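About Us | Haslam Linen & Rooms

The short version: we make beds. Lots of them. 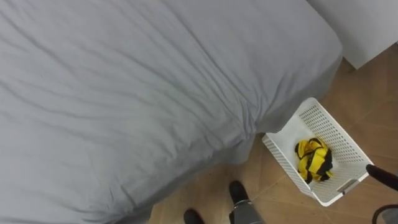
Fitted sheet on, basket beside the bed.

Hi, I'm Ladan Ansari, and I run Haslam with my business partner, Thierry Ferrand. We look after the linen and the rooms for short-stay flats, a couple of motels and the big serviced apartment block at Stirnolside. If you've stayed there and the sheets felt good, that was us (and if they didn't, please ring me, I mean it).

We started with a van, a borrowed washing machine and two sets of everything. These days we do 107 rooms on a busy changeover day, and a fair few of those have robots working in them alongside our people. That's the bit everyone wants to ask about, so I'll get stuck into it.

How the robots came along

Thierry had been going on about it for ages. I wasn't keen! I cleaned rooms for years before I had an office, and I know what it's like when somebody upstairs gets excited about a gadget and you're the one who has to work around it. So we made a deal that the room staff would get a proper say before anything was signed. We had the Drinix people come and talk to the whole crew over lunch, and Farhad Akbari, our longest-serving room attendant, grilled them so hard that the sandwiches went stale.

What we settled on is pretty modest. The robots work on the floor and basket side of a room: picking up cloths, shifting light stuff, bringing a basket to where it's wanted. Fitted sheets are a whole other story. Anyone who's wrestled one onto a deep mattress by themselves knows the last corner always wants to ping off, and you still need a person to look at it and decide whether it's good enough. We do the corners by hand. We smooth the top by hand too, then stand at the door and have a look back, same as ever.

What it's changed for us

Less bending, mainly. My knees would have loved this at 30. Farhad does half his shift on rooms now and the other half showing new starters (and the machines, he'd tell you) how a room should go together. He got a pay rise with that, and so he should have.

Parviz Asadi used to drive the second van and now he looks after charging, cleaning and the scheduling software, which is called Serkavix and which he swears at in a friendly way. He did his training on paid time. I'll be straight with you, the first month was slow and we had some grumpy mornings. People didn't like waiting for a machine to get out of the doorway, and a few still don't. We changed the order we do the rooms in and it's a lot better now.

Nobody lost hours over it. We put that in writing for the crew before the first robot arrived. Anyone can also say "not in this room today" and the robot goes back in the hallway, no form to fill out.

The rest of us

Eustaquio Ayala runs the laundry, and he's the one to talk to about stains, thread counts and why your towels have gone that colour. The laundry is still all people and big noisy dryers, and he'd like it left that way, thanks very much.

Come and have a look

If you manage a property and you're wondering whether any of this would suit your place, come in for a cuppa. Our next open morning is Fri 15 November at the Haslam depot. Wear flat shoes, and ask the crew whatever you like, even if Thierry and I are standing right there.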